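# Honeycomb finger pads shedding bits and gripping off-centre: replace, trim or re-zero?

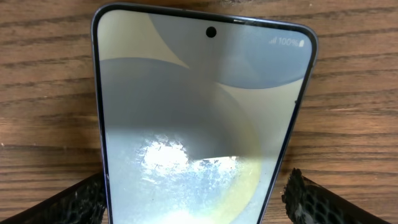 Freya Rowbotham

Hello all! First proper question after months of reading, so bear with me if I get the order wrong.

I look after one small bench cell at Lirkstead. It has a single arm, a two-finger gripper and a wrist camera, and its whole job is picking up phones from a wooden table and standing them in a rack. I love it to bits. It was put together before my time and the notes that came with it are two pages long, one of which is a parts list with half the lines crossed out.

The fingers are black with a rough, porous finish, and the honeycomb pads on the inner ends are where my trouble is. The upper edges have gone ragged. On the right-hand one there are bits sticking out along the top, and I've started finding crumbs of black stuff on the table after a long run.

The second thing, which may or may not be the same thing: the fingers don't arrive together. I stopped the arm just before closing, with the phone between them, and the left tip is already right up against the side while the right one still has a gap. When it closes, the left finger pushes the phone across before the right one meets it. Most of the time it still picks up fine. On Saturday I logged 88 picks and 8 of them slipped or came up crooked, and that's a lot worse than it was in April.

What I've done so far:

- brushed the pads out with a dry toothbrush (a surprising amount came out of the cells)
- checked the finger screws, all tight
- restarted the controller and run the homing routine again
- swapped to a different phone, no change

Questions, then. Are the pads finished, or can I trim the loose bits and carry on? Is the off-centre closing caused by pad wear, or do I need to redo the camera offset? And would you do both fingers at once? I've got one spare pair in a drawer and I'd like not to waste it.

Also the screens are pretty smeary by the time I've been handling them all morning, and there's a big white patch of glare on the glass from the overhead light. I don't know if that's worth worrying about as well.

Thank you!!

---

## Answers

### Kristof Claeys

Replace them. Pads are consumables. Both sides, always.

Glare: turn the light.

> **Freya Rowbotham:** Thanks Kristof! Any thoughts on the centring?

> **Kristof Claeys:** Do the pads first and see.

---

### Balthasar Oberholzer (accepted answer)

What a nice clear set of symptoms. I ran a very similar cell on a Trekix arm for a good while and I'd split this into two jobs, and do the centring first, even though it's tempting to go straight for the new pads.

A bit of crumble along the top edge won't shift the closing point by an amount you'd notice by eye. The upper edge of the pad takes the scuffs and the working face usually lasts much longer. If one finger is touching and the other has a clear gap, either the gripper is approaching to one side of the phone, or the two fingers aren't the same distance from the middle of the gripper. You can tell these apart in ten minutes with no phone involved at all.

**Check the fingers**

1. Power on, arm parked somewhere comfortable, nothing on the table under it. Speed right down.
2. Close the gripper on nothing. Look where the pads meet relative to the centre mark on the gripper body. If yours has no mark, measure from each side of the body with a steel rule.
3. Open fully and measure again, left and right.

If both sides match when open and when closed, the fingers are fine and your problem is the approach. If they don't match, one finger has been put back on a tooth out, or it's sitting on dirt. Take it off, clean the seat, put it back. Tight screws don't tell you much here — I once had a finger done up beautifully tight on top of a crumb of old pad, and it leaned just enough to drive me mad for 3 days.

**Check the approach**

1. Put a bit of masking tape on the table and draw a straight line on it, in the same direction the phone normally lies.
2. Bring the gripper down over it using your usual pick position, and stop short.
3. See whether the line sits midway between the tips. Then turn the wrist through 180 degrees and look again.

If the line is off to the left one way and off to the right the other, the tool centre is wrong and you redo that. If it stays off on the same side of the *table* both times, the tool centre is fine and it's the camera offset or the taught position. Write the number down before you change anything!

**Then the pads**

You can trim. Use small sharp scissors or a fresh blade, fingers off the machine, and take only what's already hanging loose. Don't try to make the edge pretty. Look at the flat face of the honeycomb where it meets the phone: if the walls between the cells are still standing and spring back when you press them with a thumbnail, you've got life left. If they've folded over or gone shiny, fit the spare pair.

And yes, I agree with Kristof, both together. A new pad opposite a squashed one gives you a fresh centring error the day after you've fixed the old one.

Toothbrush is perfect. I'd do it at the start of every shift, plus a wipe of the table so the crumbs don't end up under a phone. No solvent on the pads until you know what they're made of.

As for the glare, it matters if your software finds the phone by its outline and the patch runs out to the edge of the glass. If the patch stays in the middle of the screen you'll probably get away with it. Wiping the glass makes the patch smaller and sharper, and moving the lamp gets rid of it. Do move it before you redo any camera offset, or you'll be calibrating against one light and working in another.

> **Freya Rowbotham:** This is brilliant, thank you! Fingers measured the same both sides, open and closed. The tape test was off by 3 mm, same side of the table both ways round. So camera offset?

> **Balthasar Oberholzer:** Camera offset or taught position, yes. Has the camera bracket been touched?

> **Freya Rowbotham:** ...Ruben had it off to clean the lens. Before Easter, he thinks.

> **Balthasar Oberholzer:** There you are then. Nip the bracket up, scribe a line across it and the wrist so you can see if it ever moves again, and run the offset routine.

> **Freya Rowbotham:** Done, light moved as well. Tips now come down evenly both sides. I trimmed the right pad and left the spare pair in the drawer. 13 picks so far and no slips, will leave it going after lunch.

---

### Milan Van Dijk

Mostly agreeing with the above, only adding because I have the same sort of honeycomb pads on a Grustelance gripper and learned a couple of things the slow way.

Check your closing force. Ours had been turned up by somebody to cure slipping, and all it did was chew the pads. We dropped it back in small steps until it began to slip, then went up one. Pads last far longer now.

Also check how low the tips go. If they brush the table on the way down, it's the finger ends that suffer, and on a wooden top you get faint scratches across the grain. Ours cleared by less than a sheet of card. Raise the pick height a touch and see if the crumbs stop.

If you print your own pads, print a few sets in one go and label them with the date. I didn't, and now I have a tub of black pads in two slightly different thicknesses and no idea which is which.

> **Ruben Koster:** Can confirm I took the bracket off. Sorry Freya. What force did you end up on, Milan?

> **Milan Van Dijk:** Different gripper so the number won't help you, but it was well under half of where we'd found it.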